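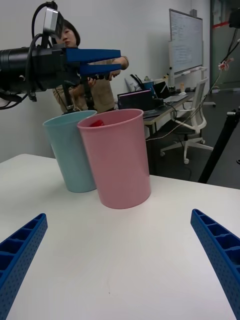

Do Colored Cups Help People Put Things Back?
Project report, Stendono Hall study group
Submitted 08/05/2024

1. Why we did this

The handout for this project said that color coding "makes tidying automatic." We had heard the same thing from organizing blogs, from the storage aisle at the store, and from at least one earlier report in the course folder. None of them gave a number we could check. The earlier report, on the Vesbridge reading room, said people there "responded very well" to colored containers and left it at that. Responded how? Compared to what?

So we picked the smallest version of the claim we could test. If you give people one pink cup and one light blue cup, and tell them red things go in the pink one and everything else goes in the blue one, do they sort better than they would with two cups of the same color and a paper label on each?

2. Materials

Plastic tumblers, the tall kind that get narrower toward the base. Pink and light blue for the color condition, two white ones for the label condition. A white table. A bag of small objects, each one small enough to fit inside a cup: bottle caps, erasers, game pieces, binder clips. We bought the cups from Tavares, the discount place, and they were cheap and light. That matters later.

3. Procedure

We had 30 people, all students, each doing both conditions. Half started with the colored cups and half with the labeled ones. Each person got a pile of objects and was told the rule once, out loud. We did not repeat it. We wrote down every object that ended up in the wrong cup and used a phone stopwatch for the time.

After the first few people we changed one thing. We had been setting the cups side by side at the near edge of the table and people kept knocking them over with their sleeves. We moved them toward the far edge. We should have thrown out the early runs and started again, but we had already used up the people who were willing to come, so those runs are in the data.

4. Results

Not much difference. Out of all the objects sorted with the colored cups, a few more went to the right place than with the labeled cups, but the gap was smaller than the gap between people who had slept and people who had not (we asked). Times were nearly the same. The second condition was faster than the first no matter which one it was, so what we mostly measured was practice.

The mistakes were more interesting to us than the totals. With the colored cups, nearly every mistake was a pink or orange object. People hesitated over those. A pink eraser is not red, so by our rule it goes in the blue cup, and a lot of people could not make themselves do it. The labels caused fewer mistakes of this kind. In other words the color of the cup was pulling people toward it even when the rule said otherwise. The blogs count that pull as the whole benefit. In our data it was also where the errors came from.

There is a second problem with tall cups that has nothing to do with color. When only one or two things are inside, you have to be standing close or looking down to know what they are. Two people asked us whether a cup was empty when it wasn't. A shallow tray would have been better, and we suspect a lot of "color coding works" stories are really stories about someone finally buying containers.

5. What we would not claim

We would not claim that color coding fails. Our task was short and the rule was simple. At home or in a shared kitchen people would use the same cups for months, and we tested minutes. We also all knew what we expected to find, and the person holding the stopwatch could see the cups.

The Venia survey in our reading packet is cited everywhere as support for colored storage. We went back and read it. It asked people whether they liked their containers. It did not look at whether anything was in them.

6. If another group takes this on

Start the cups at the far edge from the beginning. Use more people, or at least different people for each condition. Leave the orange objects in. Put something heavy in the bottom of each tumbler.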